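Household Skills, Unit 5: Surfaces, Sprays and Small Things
Notes to accompany the November session at Nunlow

Welcome back, everybody, and thank you for bearing with me last time when we ran over (I do go on once we get to sponges). We are leaving the kitchen behind now and moving to the big shared room, where the trouble is usually a table that everyone uses and everyone puts things down on.

Start with whatever is small. Pens, caps, clips, the odd bits that come out of pockets: pick them up one at a time and decide where each one lives before you reach for the next. It feels terribly slow for the first 3 minutes or so, I know, but do try it my way at least once! Arne Sauerland, who taught me this, used to make us put the cloth on a chair until the last little thing had gone. 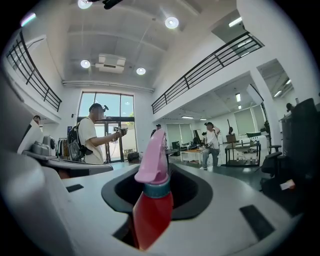
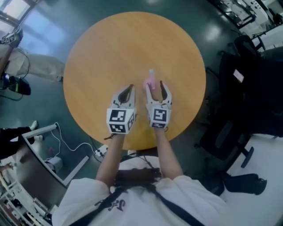
Once the top is clear, read the label on your bottle, all of it, and try the spray on a hidden patch first if the table is wooden. Spray the cloth, never the table, and wipe with the grain in long overlapping strokes. On a round top I like to walk round as I go, which saves leaning across and stops you missing the far side. Stand the bottle upright between goes, with the nozzle turned to "off" if it has one.

For next time, please read page 17 of the Gendstead booklet and bring a dry cloth of your own. Old cotton pillowcases cut up beautifully, so have a rummage at home before you buy anything.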